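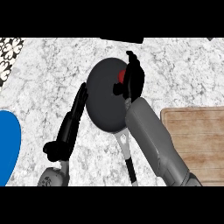

Sartén oscura sobre encimera de mármol gris.

Testa retira del mercado 126 sartenes por un fallo en la unión del mango

El distribuidor Testa ha iniciado la retirada voluntaria de 126 sartenes de la serie Matard tras detectar una holgura en la unión entre el mango y el cuerpo. La medida afecta a 2 lotes, vendidos en las tiendas de Tullwood y Stillalgate. No constan lesiones.

Según la nota técnica remitida el martes a los puntos de venta, el defecto se debe a un par de apriete insuficiente durante el montaje. El recubrimiento interior no está afectado – los ensayos de adherencia dieron valores conformes – y el resto de la serie sigue a la venta.

El número de lote figura grabado en la base. Los compradores pueden devolver el artículo sin tique y optar entre el reembolso o la sustitución en un plazo de cinco días laborables.
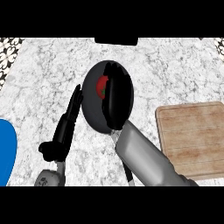 Uso hasta la devolución

Testa pide suspender el uso de las unidades afectadas y desaconseja reapretar el tornillo en casa – la rosca puede deformarse. El servicio de atención al cliente atenderá consultas hasta finales de noviembre.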